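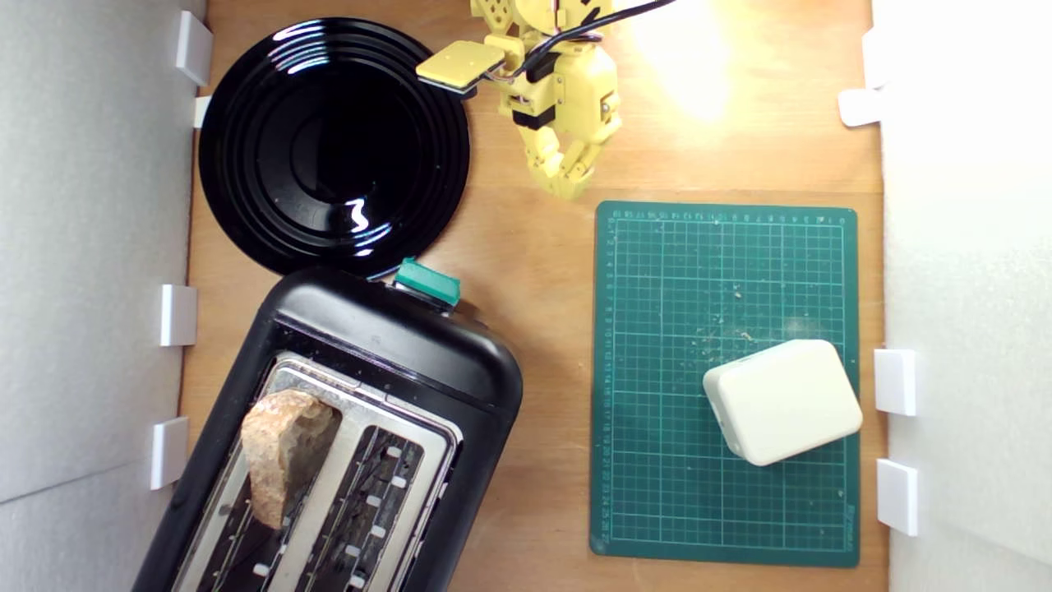

The breakfast task at Parncombe starts with an operator, a remote-control rig and a chunk of bread. Octavio Sotelo, who runs data collection for the Pirko manipulation project, has logged 188 demonstrations of it. The target for June is 4,000.

Each demonstration is driven by a person from start to finish. The operator moves a leader arm, the yellow arm follows, and the software, called Clendo, stores joint positions and camera views together. A policy is then trained to predict the next motion from what the cameras report.
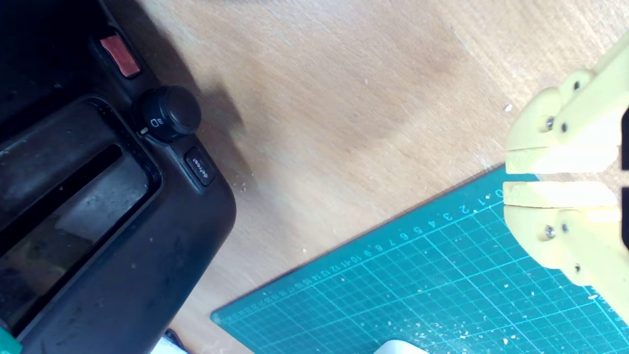

Closing the fingers is the part new operators get wrong. Bread compresses, and the leader arm returns no force, so grip has to be judged by eye. Sotelo has them practice for 8 hours before any of their runs are kept. Hesitation is recorded along with everything else, and a model trained on hesitant runs will pause in the same places.

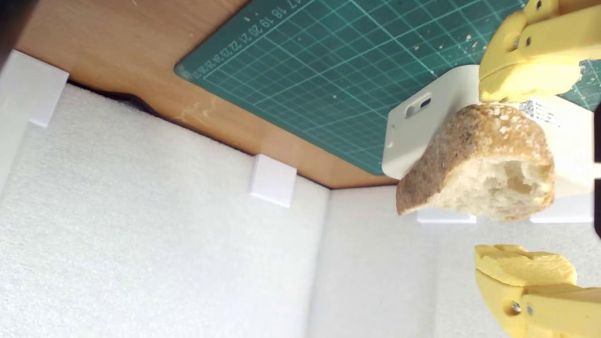
Crust is harder to hold than it looks. A torn piece gives the pads one firm side and one soft one, and it can turn as it is lifted. Fiachra Horgan, who reviews the recordings, rejects any run in which the operator regrips more than 4 times. Runs with a single clean correction stay in, as they show the policy how to recover.

Insertion is scored separately. The piece must be lined up with the long axis of the slot before it is lowered, and the wrist has little room to correct after that.

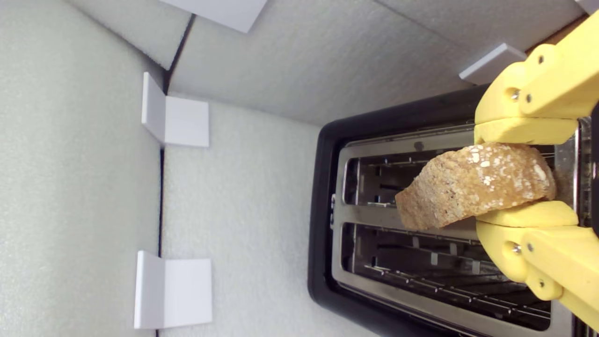
The gripper holds a slice over the toaster at Parncombe.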